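Studora Audio Guide: Kelter Abbey and Cloister
Item 645

Price: $19, or $2 a day to rent at the Butt Gate

The maker says this guide "brings nine centuries to life." We sell it, and we would put it lower than that. What you get is a small player, one earpiece and 224 short tracks on the abbey church, the cloister and the ruined east range.

The tracks on the stonework are good. They point out where the old nave wall was patched after the fire, and they admit that the founding date comes from a single charter, copied much later. The tracks on the ghost monk are padding. Skip them.

Battery life is given as a full day. Ours lasted a long morning in August. The Testico case costs extra and adds little beyond a belt clip.
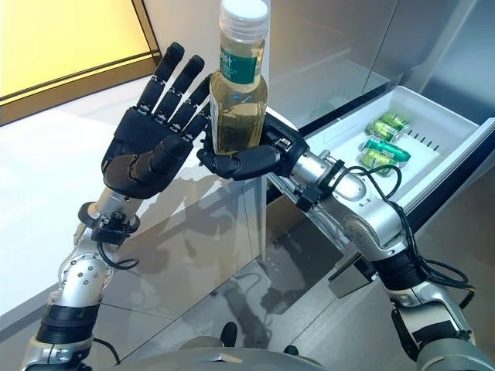
Track numbers are posted on low plates beside each stop, and a few are worn enough to be hard to read. The carved saint over the north door gets the longest talk of all, most of it on his raised right hand, which lost its fingertips long ago. The maker claims the pose was open, palm forward, four fingers straight up and a little apart, with the thumb turned in across the palm. Maybe so. Other carvings of the same age show two fingers raised, and the guide never mentions them.

Returns: unopened only.
Page checked 06/06/2023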